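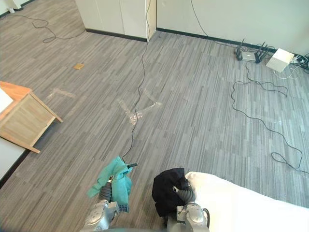

Why Does Carpet Give You a Shock?

You shuffle across the carpet in your socks, reach for the doorknob and - zap! The doorknob did not do it out of spite. Doorknobs have very little going on in their lives, but they are not mean.

Everything is made of tiny bits called atoms, and atoms carry even tinier bits called electrons. When your socks rub on a carpet, electrons move from one to the other. Do enough shuffling and you end up with an electric charge, which is a fancy way of saying your body has collected something it would like to get rid of.

Metal lets electrons move easily. So when your finger gets close to the doorknob, the extra charge jumps across the gap. The jump is the spark. The yelp is you.

Why is it worse in January?

Damp air helps charge leak away quietly. Heated winter air is often very dry, so the charge stays put and waits for a doorknob, or your sister.

How do I stop it?

Go barefoot. Touch something wooden before you touch metal. Or walk normally, picking up your feet, as grown-ups have been asking you to do for years.

Words to know

Electron: a very small part of an atom, with a negative charge.
Static electricity: charge that builds up and stays in one place until it finds a way out.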